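Old desktops: what to do with the ones in your cupboard

Thursday, January 6, 2022

The January clear-out has started and a good many departments have asked what happens to the tower computers they no longer use. Collections from Zomorent, Drondeo and the Olatunji building start this month. Please read the notes below before you bring anything down, as they differ a little from the ones sent out in June.

We have 174 towers on the list at present. Most are office machines that have been replaced by laptops. Some will go out again after a check and a clean, and the rest will be taken apart so that the useful pieces can go into other machines. Processors, memory and hard drives are kept wherever possible. Cases and power supplies are kept only if we are short of them, and at the moment we are not.

A tower is always opened lying on its side, with the side panel off and the board facing up. It is much easier to reach the processor that way, and a dropped screw stays where you can find it. Memory and processors go into the slots and pockets of a holding plate beside the case when they come off the board, and they stay there until they are either put back or bagged. We used to put them down on the bench, and lost a few that way.

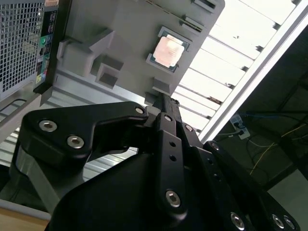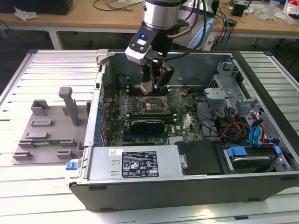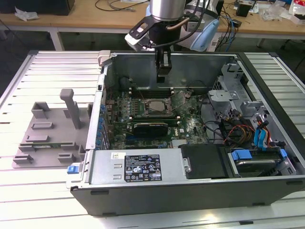 Computer work on the bench, with the processor in its pocket on the plate in the last picture.
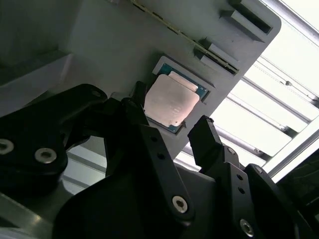

The processor is the part that needs the most care. On the older boards the contacts are in the socket itself, as very fine springs, and one bent contact is enough to make the whole board useless. The lever is lifted first, then the metal frame, and the chip comes straight up by its edges. It should never be slid or tilted out. If it is going back into the same board, the two notches on its edge have to line up with the socket before it is let go. The old paste is wiped off with a lint-free cloth and a little alcohol, and fresh paste goes on just before the cooler is refitted.

Cables are left plugged in where they are not in the way. If a lead does have to come off, it is folded back over the drive cage and not pulled out from behind it — the drive cages in these cases have sharp edges and we have had nicked wires before.

If you are sending us a machine, please do the following:

Copy off anything you want to keep. We cannot get files back once the drive has been wiped.

Leave the hard drive in the case. Drives that arrive loose cannot be matched to a machine on the list, and the paperwork then takes twice as long.

Take out any discs and memory sticks, and keep the keyboard, mouse and screen to one side. They are collected separately.

Write the room number on a piece of masking tape and stick it on the top of the case. Please do not use parcel tape.

Collection is on a trolley that takes 8 towers at a time, so larger offices may need more than one visit. Machines need to be on the ground floor by the morning of the collection. You should get the wiping certificate within 14 days, and it will be sent to whoever filled in the form.

The spare parts shelf at Pristwood is open again to anyone who looks after their own equipment. There is plenty of memory for older desktops and a box of drive rails and clips in various colours. Graphics cards are limited to 3 per department. Please sign for what you take — the book is on the hook by the door.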